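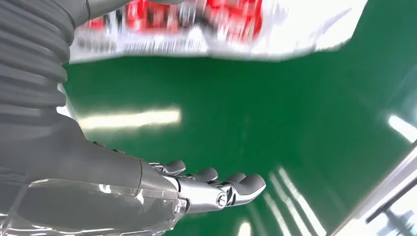 The coat had hung behind the kitchen door for so long that Samina Jafri had stopped seeing it as a coat. It was more of a shape, like the fridge, something you walked round on your way to the kettle. It had been her father's, a heavy brown thing with leather buttons, and after he died in the winter her mother had simply gone on hanging her own cardigan over the top of it, and her apron over the cardigan, until the hook began to lean out of the wood and there was talk of it coming down altogether.

"It's a good coat," her mother said, when Samina finally lifted the whole bundle off and laid it across the table. "Your cousin might like it."

"He's twice Dad's size."

"He could wear it open."

Samina, who had come over for lunch and had no wish to be drawn into the subject of her cousin, went through the pockets. There was a bus ticket, a pencil worn down to the length of a thumb joint, a great many mint wrappers folded into tiny squares (he could never leave paper alone), and then, in the inside pocket, a pale pink slip with a torn edge. It said FLIVANCE & SON, REPAIRS, CAPUTO STREET, CANDMONT, and underneath, in blue biro, the number 2356.

Her mother put on her glasses and held the slip up to the window as though it might be a forged banknote.

"Candmont," she said. "What was he doing in Candmont?"

It was a fair question. Candmont was the far side of the river and up the hill, the better part of an hour on the 18, and as far as either of them knew he'd had no more reason to go there than to go to the moon. He bought his bread at the bottom of the road and his newspaper next door to the bread. He disliked hills. He had once turned down a wedding on account of one.

"Perhaps he had something mended," said Samina.

"He mended everything himself."

"Well, he mended everything himself *badly*, Mum."

Her mother thought about this, and looked across at the toaster, which had to be held down with a spoon, and didn't argue. She put the slip under the fruit bowl. After the rice had been eaten and the plates washed she took it out again and gave it to Samina, and said that if anybody happened to be passing.

## The 18

Of course nobody happens to be passing Candmont. You have to mean it. Samina meant it the following week, on a mild grey morning with the may just coming out along the railway cutting, and she took a flask and a cheese roll, for she was her father's daughter and thought of any journey over the river as an expedition.

She had the front seat upstairs. He used to put her there when she was small and tell her she was driving, and she'd believed it for rather longer than was good for her. She remembered being cross with him one afternoon because the bus had gone left when she had very clearly steered right. He had told her, quite seriously, that it was a matter of the road being warped, and he would write to the council. For years she thought of the council as a place where people sat reading her father's letters about roads.

The bus went over the bridge and past the old swimming baths and began to climb. A woman across the aisle was knitting something yellow, and when the bus swung round the long bend by the church her ball of wool dropped and rolled all the way to the back, and then, as the road tipped the other way, came all the way forward again and stopped at Samina's shoe.

"It does that," the woman said, taking it. "I don't even get up for it now. Are you going to the top?"

"Caputo Street."

"Oh, you want the one after the chemist, then. Don't let him tell you the library. He tells everyone the library."

The driver did tell her the library. She stayed where she was until the one after the chemist, and the woman with the wool waved a needle at her through the window as the bus pulled off. 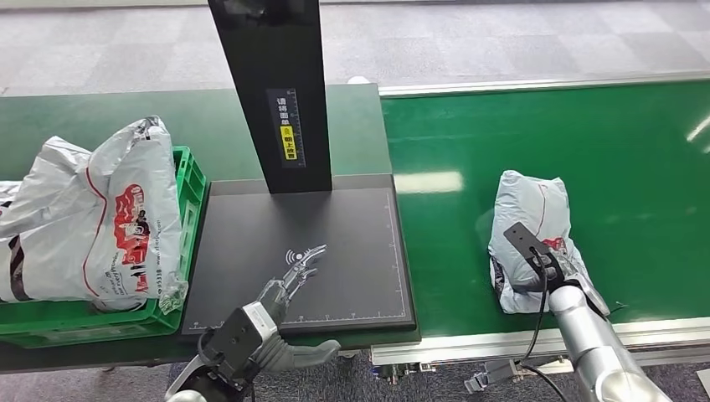

## Flivance & Son

Caputo Street was short and steep and had a greengrocer at one end and a hedge at the other. The shop was between a place that sold curtains and a place that had once sold something else, and it had a bell on a spring that went on ringing well after the door was shut.

Behind the counter a man of seventy or so was doing the crossword. He wore a green apron with a row of pens in the bib.

"Are you Mr Flivance?" said Samina.

"I'm the Son," he said. "Have been since before you were born, I should think. What have we got?"

She gave him the slip. He read the number, and then he took off his glasses, wiped them, and read it again.

"That's not yours," he said.

"It was my father's. He died, in January. I found it in his coat."

"Ah, no," said the Son. He put the pen down on the crossword. "Ah, now, I am sorry. Small man? Mints?"

"That's him."

"I did wonder. I said to my wife, he's not been in about his wireless, it isn't like him. He used to ring up, you see. He rang up to ask how it was, like you would with somebody in hospital. And then he'd give me advice." He smiled at the counter. "It was very bad advice, if you don't mind me saying so."

"I don't mind at all," said Samina, and found that she needed to look at the shelf of door keys for a moment.

He went through a curtain into the back and was gone some time. There was the sound of things being moved to get at other things. He returned with a brown paper parcel tied with string, and he undid the string with great patience, picking at the knot when she would have gone for the scissors, and folded the paper back.

It was the Dukeo. She hadn't thought of it for years. It was a little wireless with a cream-coloured front and a handle on the top, and it used to live on the windowsill of the flat they'd had before the house, next to the washing-up liquid. It had the cricket in it. That was how she had understood it at the age of three: other people's wirelesses had music or the news, but theirs had the cricket in it, and her father would stand with his hands in the suds and his head bent, and you weren't to speak to him until somebody was out.

"I thought that was thrown away," she said. "Mum dropped it. When we moved. There was a terrible row."

"It had been dropped all right. He brought it in here in a pillowcase. He'd had it up in a loft, he said, and every so often he'd got it down and had a go himself." The Son turned it over and showed her the back, where a neat new screw sat beside a lump of very old glue. "I left that bit. It's holding, and I hadn't the heart."

"But why here? There's a man near us who does televisions."

"He tried him, I think. He tried everybody. They all told him it wasn't worth the money, and I told him that as well, mind you, and he said he hadn't asked me what it was worth." He had gone slightly pink. "It was wanted for June. I've got it written down. He was most particular that it should be June."

Samina worked it out standing there, with her hand on the handle. Her mother's birthday was in June. They'd be - no, they would have been - married forty years that same week, and he had never in his life managed a present that wasn't a saucepan.

"Does it go?" she said.

He plugged it in. There was a hum, and a smell of warm dust, and then, rather suddenly, a man's voice explaining what to do about greenfly. They both listened to quite a lot of it. The Son said that vinegar was no good, whatever the fellow claimed, and that his roses had never got over it.

She tried to pay, and he looked in the ledger and said it had been settled in advance, all but 8 pounds, and that he'd take the 8 pounds, as her father would have been annoyed otherwise. So she gave it to him and he wrote it down, and put a line through 2356 with a ruler, and wrapped the wireless up again in the same paper.

## The windowsill

She had meant to keep it back until June. She decided so on the bus, with the parcel on her knees, and she was still decided at the bridge, and at the bottom of the road when she bought the bread. But her mother had heard the gate, and was at the door with her sleeves rolled up.

"Well?" she said. "Was it shoes?"

"No," said Samina. "You'd better sit down."

Her mother wouldn't sit down. She cut the string with the bread knife and pulled the paper away, and stood looking at the cream-coloured front for so long that the potatoes boiled over and Samina had to reach past her to turn down the gas.

"I told him it was the removal men," her mother said at last. "I said they must have knocked it."

"I think he knew, Mum."

"Of course he knew. He was a terrible man for knowing things." She wiped the top of it with her apron, though it was perfectly clean, and moved the washing-up liquid along, and a pot of basil, and the spoon belonging to the toaster. "Is there a plug over here? There used to be a plug. Mind that saucepan."

There was a plug, behind the bread bin. It was early in the season and there was no cricket to be had, only some people talking about trains, but they left it on while they drained the potatoes, and her mother told them, more than once, that they were wrong about the trains.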